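Day trip from Hamann to Kakow with luggage, is it possible?

troltata_fan
Posted Thursday, May 9, 2019

Hello all. We will arrive in Hamann by the night train and our room in Adano is ready only in the evening. I would like to use the day for the old town of Kakow and its monastery, but we have two big suitcases. Does the station in Kakow have lockers? And can we walk from there to the monastery?

mira218
Yes, there are 13 lockers, next to the ticket window. The big ones are usually taken by noon in summer. The walk to the monastery is pleasant but uphill, please count 40 minutes. Bus 218 goes also, but not on Sundays.

oldtramway
just take a taxi

pebble3711
I was there in January and the lockers accepted coins only, so bring change. If they are full, the Troltata travel office across the square keeps suitcases until six for a small fee. After the monastery I would go down by the river side, where the craft shops are. I bought there a small gift for my sister, and the prices were better than in Adano.

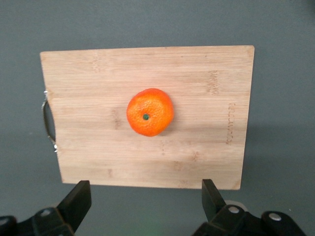

For the evening, the last direct bus to Adano leaves before the museum closes, so see the museum first.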